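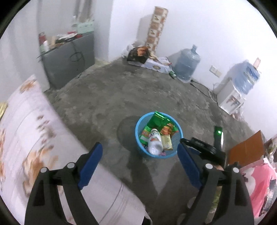 4.2 Kit de garras manuais Prindar: condições de uso

O kit Prindar, distribuído pela Dumov, é oferecido a laboratórios que necessitam registrar demonstrações de manipulação sem dispor de um braço robótico no local. O conjunto avaliado compreende duas garras manuais, cada uma com câmera própria, e o programa de sincronização fornecido pelo fabricante. As garras possuem dois dedos articulados, com almofadas azuis na face interna, e são operadas diretamente pela mão do demonstrador.

A avaliação foi conduzida em ambiente doméstico, no âmbito do projeto Greenwood. Optou-se por não esvaziar o cômodo nem uniformizar a iluminação, visto que a documentação comercial do produto indica seu emprego em residências. A tarefa de referência consiste em retirar embalagens de alimentos de uma superfície forrada com tecido estampado e depositá-las em um recipiente plástico azul apoiado no chão. Foram registradas 200 demonstrações, das quais 64 com emprego simultâneo das duas garras.

A escolha dos objetos privilegiou materiais de difícil preensão. Embalagens flexíveis e brilhantes, como o saco metalizado verde encostado à borda do cesto, deformam-se sob pressão e produzem reflexos que variam com o ângulo da câmera. O frasco plástico branco, por sua vez, exige abertura maior e alinhamento mais cuidadoso dos dedos. A posição inicial das embalagens sobre a mesa é ilustrada na Figura 6, com cinco unidades dispostas em fila irregular junto à borda mais distante.

Figura 6 — Garra do kit Prindar aberta, entre a mesa e o recipiente de depósito; à esquerda, a segunda garra.
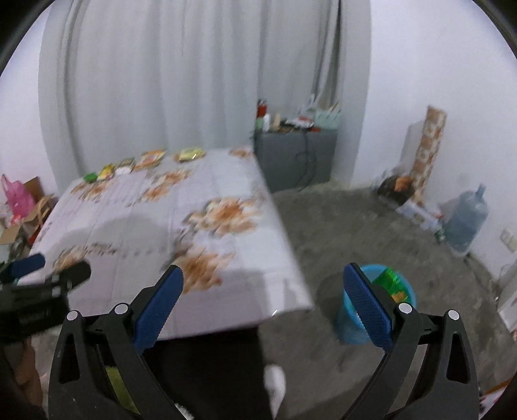
Resultados e limitações

Das demonstrações registradas, 25 foram descartadas na etapa de conferência. A causa predominante foi a perda de rastreamento quando as duas garras se aproximavam e uma ocultava parcialmente o campo da outra. O programa sinaliza essa falha somente ao término da gravação — característica que, em sessões longas, eleva o custo de repetição.

As almofadas texturizadas mostraram-se adequadas aos pacotes pequenos. Nos depósitos junto à borda do cesto, contudo, os dedos abertos encobrem parte do recipiente na imagem, e o instante de soltura precisou ser anotado manualmente. A mesma dificuldade foi observada com o kit Rarnstead, analisado na seção 4.1, cujos dedos são mais curtos.

Recomenda-se que a aquisição do kit Prindar inclua a licença de anotação, vendida em separado, e que a calibração das câmeras seja refeita a cada troca de operador.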